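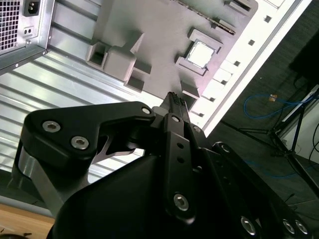 Zululeo Desktop Assembly Set: Data Card

Version 2. Last revised Jul 6, 2019.

Summary

The Zululeo set covers the placing and removal of parts on a motherboard mounted inside a computer case. It is maintained by the Grulodel teaching workshop for use in courses on basic computer assembly. The set contains 100 sequences, each limited to one part and one location on the board.

Contents

sequences/ One folder per sequence, numbered 1 to 100
parts.txt Part names and the folder numbers in which each appears
notes/ Remarks entered by the workshop at the time of recording
LICENSE Terms of use

Materials

Sequences were prepared at two benches, listed in the notes as Tukow and Thambiah. Part names follow the workshop inventory and may differ from those used by manufacturers. Processor work is listed under "socket"; work along the outer side of the board is listed under "edge".

Intended use

The set is suitable for classroom review, for the labeling of assembly steps, and for the study of part handling in a confined space. It does not test whether a computer will start, and it should not be used as a repair guide.

Known issues

In 19 sequences the part name was entered after the session and has not been checked a second time. These are marked "unverified" in parts.txt. Case fans and power cables are outside the scope of this version.

Updates

Corrections received before the end of December will be included in the next version. Please state the folder number and the line of parts.txt concerned.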